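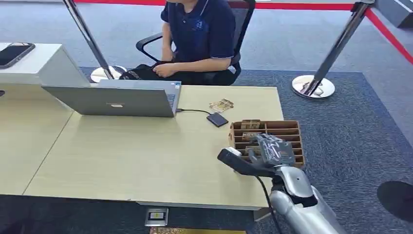 Gemma Lo Presti wrote to me after my last piece on desks to say that I was wrong about drawers, and that a thing put in a drawer is a thing bought twice. She keeps everything on top of the table, in plain sight, and says she has not lost a cable in years.

I have been thinking about her letter since it came in March, and I now agree with about half of it. Drawers do hide things. I emptied mine at the Todlow office last week and found two chargers for a phone I gave away, a hole punch, and a packet of seeds. But a table is for working on, and once it has filled up with everything a person might want to see, there is nowhere left to work. What I want to argue for is the open tray with compartments, the sort with thin wooden partitions and no lid.

A tray like that does three jobs a drawer can't. It shows what is in it. It shows what isn't, which matters more, as an empty slot at five o'clock means something is still lying under a pile of paper. And it can be picked up and carried to another desk, which a drawer can only do if you are very cross with it.

Most of us now share desks, whether we like it or not. At Todlow we have 12 people and not enough tables for all of them on a full day, so everyone packs up before going home. The laptop goes in the bag. The bag has been on the floor, or over the back of the chair, or on your knees if the floor hasn't been swept. What gets left behind is always the small stuff: the little black box at the end of the cable, a card somebody handed you, a sticker sheet, a key. None of it is worth much and all of it is missed the next morning.

The usual office answer is to buy a storage system. Ours was a set of Viklund units with numbered doors, and it cost more than 300 a unit before anyone had put a pencil in it. It is well made and I have nothing against the firm. People use the units for coats and lunch. The small stuff stays on the tables, because walking across the room to put away one cable feels silly, and so it isn't done.

A tray sits next to your elbow. I would keep the slots narrow. Wide ones turn into small drawers, with layers, and you are back to digging. A narrow slot takes one kind of thing lying on its side and lets you see the end of it. I would also leave a good part of the tray empty. Kilian Stöckli, who has the desk by the window on Mondays, filled every slot of his on the first day and by the end of the week he was balancing things along the rim. Once the rim is in use the tray has stopped working, and you should take something out.

I don't label slots. Labels are for people who aren't there, and if the tray is open anyone can look. Torbjørn Åberg does label his, in capitals, and we have agreed to leave the subject alone.

There are fair objections. Dust is one. An open tray gathers it, and the corners between partitions are a nuisance to clean; I turn mine upside down over the bin and use an old paintbrush. Theft is another, though I have worked in shared rooms for 30 years and lost more to the backs of drawers than to other people. The last is that a tray takes up room on the table. It does. Put it at the side your mouse hand isn't, and push it back as far as you can still reach.

Gemma says she will try one if I stop writing about her table. She has asked for wood, as the plastic ones slide about.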